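Desktop computer tower

A desktop computer tower, or tower case, is an enclosure for a personal computer that stands taller than it is wide and holds the main circuit board, power supply, storage drives, and expansion cards. Towers are sold as complete machines or as empty cases to be filled by the buyer. Most have one removable side panel, opposite the tray to which the main board is fastened.

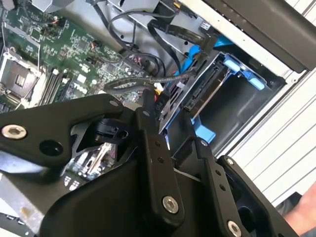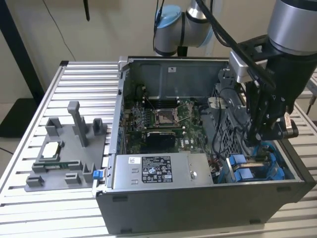 Open case, side panel removed, during bench work.

According to Erlinda Gatchalian, the word "tower" is best kept for cases designed to stand upright, and older horizontal cases turned on their side should be listed separately. Delwyn Bright disagrees and groups both under one heading, on the grounds that the internal layout is often the same. Catalogs are divided on the point.

Sizes

Towers are grouped by height into mini, mid, and full sizes, but the limits between groups are not fixed by any standard. The Gilchrist survey of used office equipment, which covered 3,000 machines, sorted them by the number of drive bays and ignored height. Of the cases surveyed, 900 were classed as mini towers. The Wirkholm parts list follows the same method and adds a separate class for cases with no external bays.

Internal layout

The power supply is mounted at the top or bottom rear. Top mounting was usual in earlier cases and let the supply fan draw warm air out of the enclosure. Bottom mounting gives the supply its own intake through a vent in the base. Vents of this kind need clearance below the case and a filter that can be removed for cleaning.

Drive bays are generally placed at the front. Drives are held by screws, by sliding rails, or in plastic trays called caddies, which allow a drive to be changed without tools. Caddies are seldom interchangeable between makers. Replacement sets for the discontinued Clarnska office series are cut to a different rail depth from those of its successor, the Sirkham, although the bay openings are the same width.

Cooling

Air normally enters at the front and leaves at the rear. Where intake fans move more air than exhaust fans, pressure inside the case is slightly higher than in the room, and less dust enters through gaps. Cables laid across the intake path reduce flow to the drives.

Service and disposal

The power cord is disconnected before the side panel is taken off. Laying the case flat, with the open side up, keeps heavy expansion cards from pulling on their slots while retaining screws are out. Steel panels and frames are recycled as scrap metal. Circuit boards, drives, and batteries are sorted out first and handled as electronic waste.

See also: Computer case screws; Drive bay; Power supply unit

Page last revised 5/5/23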